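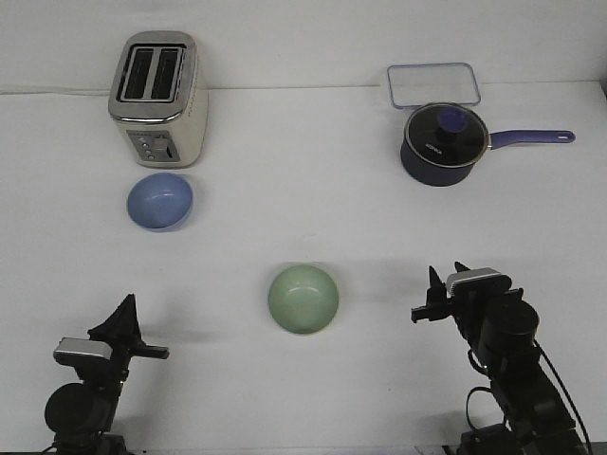 Hilley Ridge Trail and Hut: Progress Report for the Spring Period

Submitted to the Norkirora Outdoor Fund

Summary

Work on the Hilley Ridge route is on schedule except for the upper signposts, which are late. The lower path is open to walkers. The hut took its first overnight groups in May. We have spent less than planned on timber and more than planned on hauling.

Trail work

The lower section, from the Ganulholm parking lot to the creek crossing, was finished first. The crew cut back brush on both sides, reset the stone steps and dug new drains at the two places where the path used to wash out. The drains held through the April rain. One of the steps near the gate has since shifted and will be reset on the next work day.

The middle section goes through the trees and is steeper. We moved the path away from the old gully and onto the shoulder. This makes the climb longer but easier on the knees, and groups coming down in the afternoon no longer meet groups going up in a narrow spot. The gully is closed with a rope and a sign. Some walkers still use it.

The upper section runs over open ground to the viewpoint at 3000 feet. The only work there so far is marking. We have put in 5 of the 11 signposts. The other posts are cut and painted and are stored at Ganulholm. They were held up by wind on two work days, when it was not safe to carry them along the ridge.

Hut

The sleeping room has new bunks and the roof over the porch has been patched. The stove draws well now that the pipe has been replaced. Water still has to be carried up from the creek. We looked at a rain tank and have two quotes, both higher than the amount set aside in the grant. We would like to discuss this before ordering.

Guests bring their own food and sleeping bags. We changed the booking rules after the first month so that a group must arrive by 6 p.m. Two groups had come in well after dark and woke the people already there.

Use

The logbook at the gate shows 291 walkers on the lower path during the period. Not everyone signs, so the real number is higher. Sunday is the busiest day, and the parking lot was full by mid-morning several times. Most entries in the comments column are about the view, the mud or the lack of a toilet at the gate. Several people asked for a distance to be shown on the first sign, and we will add it.

Guided walks

The Simon Loop walk for beginners ran as planned. It starts late enough for people coming by bus and includes a lunch stop at the creek. The sunrise walk was called off once for fog and was not rescheduled. We have had requests for a full moon walk and may try one in the fall.

Next period

Set the remaining signposts on the upper section.
Reset the step near the gate.
Decide on the rain tank.
Get a price for a portable toilet at the Ganulholm lot.
Replace the rope at the gully with a low fence.

We are not asking for a change to the grant total. We ask that the unspent timber money be moved to hauling, and would need an answer before the next load of gravel is ordered.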